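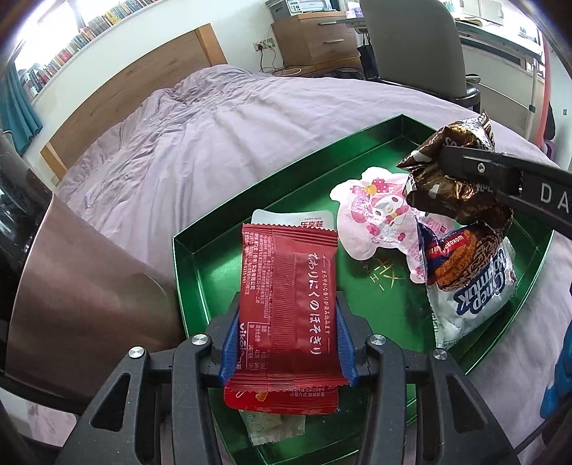 Brillulham Guest Rooms — room check, Sunday
Room 2, Pledow side

Bed: duvet in place, not smoothed. Please make again.
Food on bed: not OK. Green tray with snack packets and wrappers is on the duvet. Move it to the table.
Wrappers: one foil is crumpled, put it in the bin. If a packet is still closed, leave it for the guest.
Labels: several languages, so I could not check for nuts. Ask the guest about allergy before sharing anything.
Smoke alarm: tested, OK.
Window lock: OK — little stiff.
Heater: 40 cm free space in front, OK.

Next check: after lunch.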